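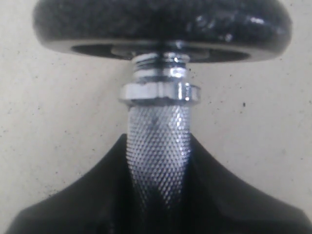 What should a small firm budget for first when it buys a robot arm? The dull things around it: spare fingers, a decent bench, and the hours of whoever will be standing next to it.

March, by Lucimara Cavalcanti

I have now sat through three equipment rounds at Jimstead, and in each of them the arm got a slide of its own while everything else shared a line called "sundries". Sundries is where the money goes. Last year's was meant to be 500 pounds. By the summer it had swallowed the travel budget and was looking hungrily at the biscuits.

My colleague Wagner Queiroz wants a Kuvham arm because the brochure is handsome. I want to know what it can pick up. Brochures are fond of eggs and strawberries, which our customers have never once sent us. They send awkward metal things with the weight all at the ends and a handle like a cheese grater.

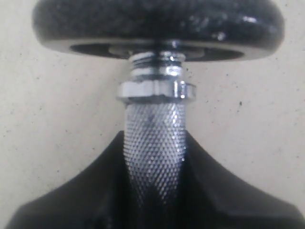 A black gripper closed round the knurled handle of a dumbbell.

A dumbbell makes a good shopping test. It's cheap, and it couldn't care less about your purchase order. Before signing anything, ask the supplier for 1,000 lifts of one, then ask what a new set of finger pads costs. Brirel quoted us 219 pounds a set, with 16 weeks' delivery, in the tone of someone offering a mint.

So my proposal for the next round is a modest one. Put the pads on the first slide and the arm under sundries. Wagner says this is childish. He has asked to see the figures again on Wednesday.

Last updated: Wednesday, 16:00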